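The Ghost of Umthorpe

Karine Kowalchuk did not believe in the Umthorpe ghost, and she said so at the bus stop, in the post office and twice in the pub.

"It rang the chapel bell," said Shirley Paquette. "In August. There was no wind."

"There was a rope," said Karine. "Ropes get pulled."

She paid old Grewal 16 pounds for the chapel key, which struck her as a lot for a key, and climbed the tower with a torch and a flask. The guidebook promised 142 steps. Her knees said more.

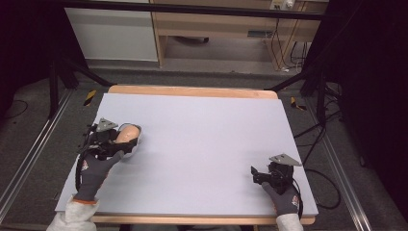
Gloved hands at a pale board on a wooden table.

By midnight she had drunk the tea and heard two owls and a lorry on the Verkbridge road. She looked at the rope. It hung there like any rope. She gave it a small tug, to see how stiff it was, and the bell spoke once over the roofs — much louder than she had expected.

Lights came on down the hill. A door opened, then another.

In the morning Shirley was waiting by the gate in her best coat.

"Well?" she said. "Did you hear it?"

Karine handed back the key and thought about her 16 pounds.

"I heard a bell," she said.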